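Eglė Adomaitis
@egle_adomaitis
2023-02-13

Thread: can a machine do household chores yet? Short version: some of them, slowly, in a home it has seen before. Longer version follows. Notes from two years of laundry and tidying benchmarks.

1/ Terms first. By "do" I mean start to finish with no person stepping in. A machine that folds nine towels and needs help with the tenth has not done the towels. Most published clips show the nine.

2/ Rigid objects are in decent shape. Cups, boxes, bottles, cans on a shelf. The Kvaran cell at the Stavdale warehouse picks boxed goods all shift and stops mainly for torn labels. That is a shop-floor chore and I count it as done.

3/ Change the boxed goods to bagged goods and the same cell needs an attendant. Same arm, same software, same lighting. The bag has no fixed shape, so the grasp planner has little to hold on to in either sense.

4/ Cloth is the bag problem with more layers. We ran 665 folding attempts on the Rirum bench last November. Towels: 78 percent acceptable. Trousers: much lower, and I'm not going to quote a figure until Floor Baert has rescored them.

5/ "Acceptable" is doing a lot of work there. Our rule is edges within 3 cm and no layer doubled under. A hotel would reject half of what we pass. My mother would reject the rest.

6/ Where trousers fail, in order of frequency: picking up two layers when one was wanted, losing the waist corner during the lift, legs twisting on the way down. The final crease is rarely the trouble. Finding the right bit of cloth is.

7/ Benches also flatter the machine. Ours is gray, level and empty except for the garment. People fold on beds, among pillows, on top of patterned covers.

8/ Khaki trousers laid out on a bed-like surface, pillows behind. Work out which dark line is a seam or fold and which is the gripper's own shadow. 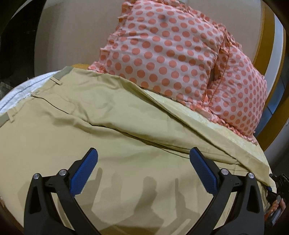
9/ Speed. A person takes a few seconds per pair. Our best clean run took 3 minutes. You can leave it going while you are out, so I don't weigh speed heavily, but a full basket is then an afternoon and any single jam ends it.

10/ Hardware is not what holds this back. Two-finger grippers with soft pads manage most garments when a person steers them. Same fingers, same cloth, good result – the gap is in deciding where to put them.

11/ Tevaneo's list price comes up a lot in replies. I have no view on it. Ask them for the failure log from a home they didn't set up themselves, and ask who refilled the basket.

12/ Current scoring sheet: boxed shelf goods yes, towels on a bench nearly, trousers on a bed no. Rescored trouser numbers go in this thread when Floor is finished with them.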